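Kesley's korfball club plays on through the leaks

Sep 18, 2022

Ask people in Kesley what korfball is and you will get some lovely answers. A kind of netball, say most of them, which is fair enough. A Dutch cheese, said the man in the paper shop. Emília Sýkora has heard the cheese one before, and she laughs when I pass it on, sitting in her kitchen with her feet up on a second chair after what she calls "a long morning with the under-elevens and one very lost bus driver".

She has coached the Kesley side for nine seasons and played in it for a good many before that. The club has 61 members at the moment, the most it has ever had, and it shares a sports hall with badminton, indoor bowls and a dog training class that always seems to overrun.

"I came to it by mistake," she says. "I'd gone along to sign up for badminton and got the wrong evening, and a woman I had never seen before threw me a ball and said, you're tall, go and stand over there. So I went and stood over there. I think I was too polite to leave, and then I scored, and after that I didn't want to."

The woman with the ball was Bohumila Kollár, who still comes to most home matches and still shouts at the referee in two languages. Men and women play in the same team, four of each, and you may not run with the ball or knock it out of anyone's hands. You shoot at a basket on top of a tall post, with no board behind it to help you, and you can't shoot at all if your marker is close enough and doing the job properly. It sounds gentle. I went to watch a training session before our talk and came away tired just from turning my head. 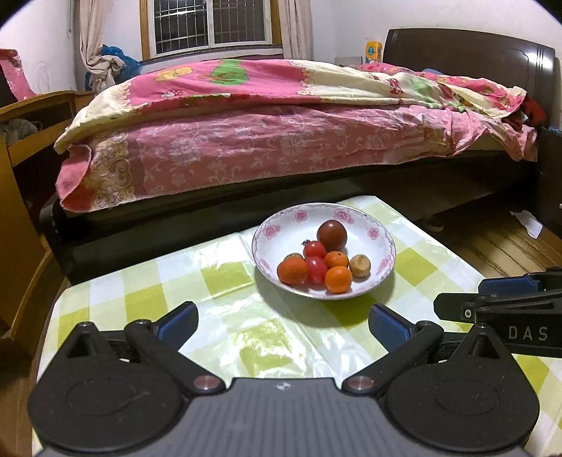

Money is the worry, as it is for every small club I have ever written about. The hall went up to 25 pounds an hour last winter and the away matches are all a long drive, the nearest being at Renik, where the changing rooms have no lights on the left-hand side. The club asked a local sports fund for help with a new pair of posts and was told, very nicely, that korfball wasn't on the list.

"It wasn't even that they said no," Emília says. "They hadn't got a box for us to tick. Siu-ming rang them up and they offered to put us down as basketball, and he said, well, would we get the money if we were basketball? And they said probably not. So we stayed as we are."

Siu-ming Poon is the captain, a patient man with a very flat, very quick shot that he taught himself against the side of his parents' garage. He joins us for the last half hour, having come straight from work, and is given tea without being asked whether he wants any. In the end, he tells me, the players raised 500 pounds themselves with a sponsored shoot that began after breakfast and went on until the bowls people came in and wanted the floor.

"My arm was no good for a week," he says. "I couldn't lift a kettle. But we've got the posts, and they stand up straight, and that's more than I could say for the old ones. We used to have a brick on the base of one of them. You'd get to know which way it leaned and shoot to suit, and then you'd go away from home and miss everything."
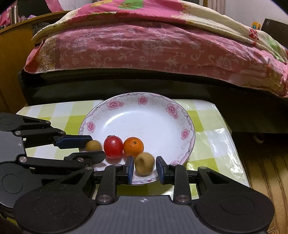
Last season was the hard one. They lost their first five matches, and two of the best players moved away for work within a month of each other. Natália Zelenák, who was seventeen then and had only ever played for the juniors, was put straight into the first team against Slanina, who had won the league three years running.

"She was white as a sheet," says Emília. "I told her, look, just stay with your player and don't worry about the rest of it. And she stayed with that poor girl the whole match. I think she'd have followed her home." Kesley lost by one, and there were nearly 80 people watching, a crowd the hall hadn't seen before for anything apart from the dogs. They won four of the next six.

The new season starts in October, at home to Slanina again, and Emília has been lying awake over it. She has too many tall men and not enough women who can shoot from a distance. The roof still drips over the far end when it rains hard, and the players have learned to keep an eye on the floor there. She has written to the council about it so often that she knows the name of the person who opens the letters.

I ask whether she ever thinks of handing over to somebody else, and she looks at Siu-ming, who looks into his tea.

"Every spring," she says. "Every single spring I say that's me done, and then one of the little ones gets her first ball in and runs around with her arms out like an aeroplane, and I find I've gone and put my name down again. My sister's given up asking."

Training is on Thursdays at seven, and beginners can borrow a bib and come for their first session free.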